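Section 4. Setting up a bin-picking station

This section covers the Dorkero gripper kit on a single arm, working out of one clear storage bin. It assumes the arm is bolted down and the emergency stop has been tested. Eleri Ruddock rewrote it in October for the Trokham shop. Where our results differ from the Najafi quick-start sheet, we say so.

The sheet promises a station running in one coffee break. Set aside the afternoon.

4.1 Before you start

The kit sells for $885 with fingers, pads and wrist mount. It does not include a bin, and the sheet says any bin will do. We don't agree. Clear plastic is hard on depth sensing, and a bin with a thick rim takes away some of the room the fingers need. If you have a choice, start with an opaque bin and move to a clear one once the basics work.

4.2 Closing and checking the fingers

1. Set arm speed to its lowest value.
2. Jog the gripper to a clear spot well above the rim.
3. Send the close command and wait for the fingers to stop.
4. Look at the tips through the wrist camera. They should meet at one point, and the seam between them should stay narrow along the pads.
5. Look for threads, tape or bits of packing at the tips. Remove them with the power off.

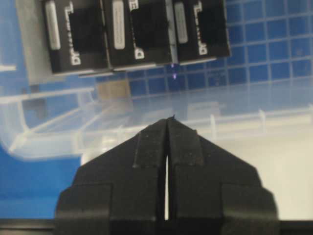

Figure 4-1. Wrist camera view, fingers closed, bin rim and boxes behind.

Note: A thin slit of light lower down between the fingers is normal on our kit. The sheet calls the fingers "fully mating." We would not put that in writing. Judge the fit at the pads.

Note: The pads pick up specks quickly. The sheet gives no cleaning interval. Wipe them at the start of each shift and write it down, so you have your own number to argue with later.

4.3 Teaching the approach

1. Open the gripper and bring it up to the bin from outside, level with the part of the wall you want to check.
2. Stop short of the rim. Do not trust the distance reading through clear plastic.
3. Save this position as the standoff point.
4. Check that the wrist cable hangs free and will not snag when the lower link moves. 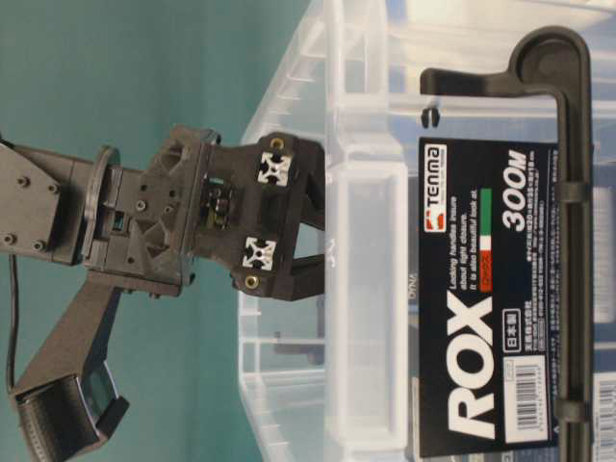 5. Raise the arm straight up until the fingers clear the rim and any locking handle, then save the second point.
6. Run between the 2 points at low speed, with one hand on the stop button.

Caution: Handles and clips stick out farther than the bin wall. The Najafi software treats a bin as a plain box and will plan a path right through them. Add a keep-out zone by hand.

4.4 First picks

Start with flat-sided boxes. The sheet claims up to 400 picks an hour, with no word on what was being picked or from what kind of bin. Run 4 slow test picks before you raise the speed, and log every miss. If you use the Fatwood logging add-on, check its totals against a paper tally for the first shift. Ours counted a dropped box as a good pick.

If the gripper misses twice in the same place, go back to 4.3 and teach the standoff point again before changing any force settings.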